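May 25, 2024

Notes on the Flellside road run before I forget the lot. Gearóid drove, I had the clipboard, and Cuiping was in the back with the flask (bless her). We did the loop 16 times over the two days, which is plenty for anyone's back!

The thing I wanted to get down is the paint. I'd been going on about signs for weeks and barely thought about what's on the tarmac, and on that stretch up towards the conifers it does nearly all the work. You get the combined arrow first, straight on with a branch off to the left, and only later does the road split into two lanes with an arrow each. Gearóid says he reads the first one without noticing he's read it. I asked him to say out loud when he'd decided on a lane and he was always earlier than I'd guessed, sometimes 2 or 3 seconds before I'd have put my tick on the sheet. So my ticks are late. Need to fix that before September.

Then the hatching. Tetsuya reckons drivers take the striped wedge as a sort of wall, and I'm coming round to it. Going by Gearóid's remarks he steers off the solid line beside it and hardly looks at the edge line on the other side at all. Would love to try someone who doesn't know the road. Shirin has offered, though she's done the Oltska loop so often she may be spoiled for it.

Light was flat and greyish for most of it, good for us, no glare off the white. I paced the lay-by where we turn round and made it about 22 metres long, so there's room for the van if we bring it.

To do:

- new tick sheet, with a column for "decided" and one for "moved over"
- ask Zihan for the old Solow notes (blue folder?)
- find out who repaints the junction and when
- more biscuits, Cuiping's orders

One more thing about that left turn, while I think of it. Gearóid always checks the side road for someone waiting before he looks at what's coming down the hill, and I'd have sworn it was the other way about. I'll ask Shirin which she does, without telling her his answer first. 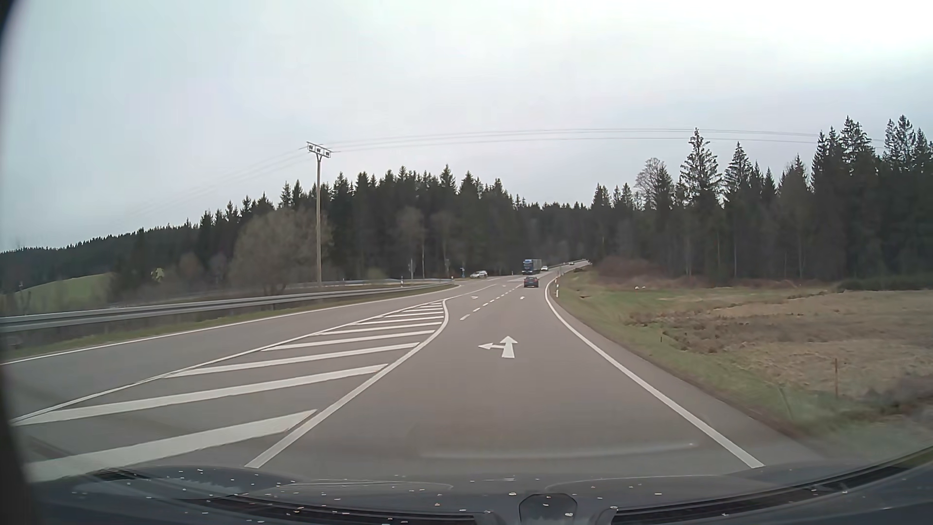 And I'll have to ask myself the same, I suppose, next time I'm the one driving home that way.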